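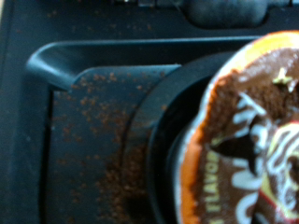

Robot arm coffee station: grounds all over and pods tearing, what do I clean and what do I re-teach?

Nayeli Giraldo
Asked in September

Hi all! I look after a little coffee cell in our break area – one small arm with a two-finger gripper and a plain single-serve pod machine. The arm lifts the lid of the brewer, puts a pod in, closes it, starts it, and takes the used pod out afterward. We call it Dahlgren and people are fond of it. On a busy day it gets through up to 42 pods.

My trouble is loose grounds. They're sprinkled on the flat part next to the pod holder, there's a thicker pile right up against the bottom of the holder, and specks on the top of the machine too. I keep finding pods with the foil opened up so you can see right into the coffee. I can't tell if the fingers are doing that on the way in, on the way out, or if it's the brewer. I've wiped it all down twice and it comes back.

I don't want to take the brewer apart if the fix is on the robot side. I also don't want to re-teach the whole routine, it took me forever the first time. Where would you start? And is it bad for the hinge to have grounds sitting near it?

Nilton Sánchez

Start with the pick-out move, before you touch anything else. I ran a similar setup for the front desk at Vunora and ours was tearing lids on removal. The fingers came down too far in, so one tip landed on the foil where the rim should have been. Ours looked fine from the side, too.

What I'd do: power the brewer off and let it cool. Put a fresh pod in by hand, then jog the arm to your grasp point at the slowest speed and stop just short of closing. Look at it from directly overhead. Both fingers should be headed for the outside edge of the pod. If one is over the lid, shift the point sideways a hair and try again. You only need to re-save that one point and the approach above it, so leave the rest of your routine alone.

Then run it with a fresh pod and no brewing, just in and out. If the foil stays whole, the robot wasn't the one tearing it and you can go look at the brewer.

One more thing – shut the gripper force down as low as it'll go and still hold. A squeezed pod can pop its lid.

Dean Greenwood

just get a different coffee machine, ours never did this

Wing-sze Lai

Nilton's order is the one I'd follow, but please clean before you jog anything, or you won't know which grounds are new. I use a soft dry brush first and a damp cloth second. If you go in with a wet cloth right away you make mud and push it into the slots.

On the hinge: yes, I'd keep it clean. Brush around both pin ends and along the ledges behind, then open and close the lid by hand a few times and feel for grit. No oil, please, it holds on to the grounds and it's right over where people's coffee comes out.

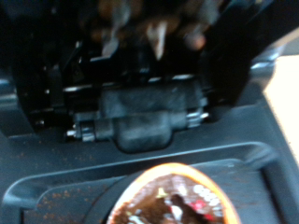

Fingers above the pivot block, one metal pin at each end. Brush here, and get the tray in front as well.

Also move the cup out before you brush. I forgot once and had to pour it away. And check your fingertips while you're in there, mine had a sticky film on the pads that was dragging on the pods when they let go.

Nayeli Giraldo

Thank you both! Brushed it out this morning and tried the overhead look. My left finger was clearly aimed at the foil, so I've moved the point over and saved it. Will do the dry runs after lunch and post how the lids look.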